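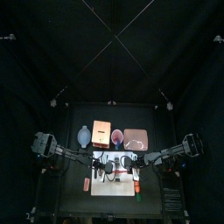
My daughter keeps asking if the cup and the box must stay behind the board, one reader from Misley wrote to us.

No, they can stand where the child reaches them easily. We like the far side, so that the board stays free for work.

How big should the table be?
A width of 120 cm is comfortable. A smaller table is also good if you put out fewer things.

From what age can we start?
At the Flindville playroom we begin at roughly 18 months - always with an adult sitting near.

How should I set out the blocks?
Leave some space between them, so that small hands can take one without pushing the next.
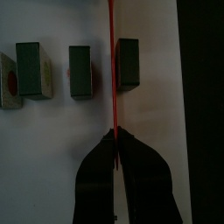

Four blocks and the red rod on a white tabletop.

Can I order a single block?
Yes. Write to Ramanauskas and mention part 1519. The Fledden shop does not keep single blocks.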